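Where the robot money goes this year

May 23, 2020

So I finally sat down with the spreadsheet, which I'd been putting off since February, and tried to work out what I can afford to buy for the home robot project. The short version is one arm, one gripper and a lot of patience!

I've got it down to 2 arms. The Horon is lovely and costs nearly double what I'd set aside. The Westia is slower and the manual is dreadful, but it comes with 3 years of cover and spare fingers in the box (spares were a whole line in my budget, so that's a nice saving). I keep leaning towards the Westia and then watching Horon clips at midnight.

In the meantime I'm doing as much as I can in simulation. It costs me £82 for the Prillarov licence and a bit of electricity, and it's already changed the shopping list. 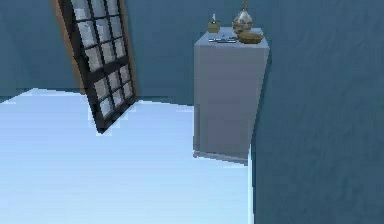

The practice room, with the tall grey cabinet and the bits on top.

Reach is the thing I'd got wrong. I'd been pricing table-top mounts, and a tall cabinet makes a table-top mount look pretty silly. A lifting column from Modise would sort it, only that eats the money I'd pencilled in for a second camera. Do I need a second camera? I'd like one. I've moved it to next year's tab and I'm trying not to look at it.

Still to price up: cables, a proper emergency stop, and whatever delivery costs on something that heavy.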